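Mostum knitting machine support — ticket 255
Status: open, waiting on customer
Logged by: Binta Jibrin

Fault: dropped stitches at the left edge of the bed, always in the same 2 needles, from row 40 onwards. Yarn is Kozan 4-ply wool. Tension dial at 6.

Checked so far: both needles swapped with a pair from the far right. Fault stayed at the left, so the needles are ruled out. Sponge bar replaced — no change. Edge weight moved up every ten rows — slight improvement on plain knit, none on the tuck pattern.
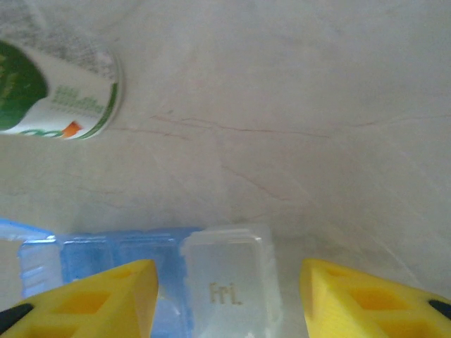 Pill organiser on the worktop.

Carriage brushes removed and cleared of lint. The left brush turns stiffly and has worn flat on one side. Test swatch of 70 rows in Zava acrylic, same settings: one dropped stitch, at row 52.

Next step: fit a new left brush and repeat the swatch in the Kozan wool. If stitches still drop, loosen the tension by one full number and report the row at which it first happens. Please keep the swatch on waste yarn — do not cast off.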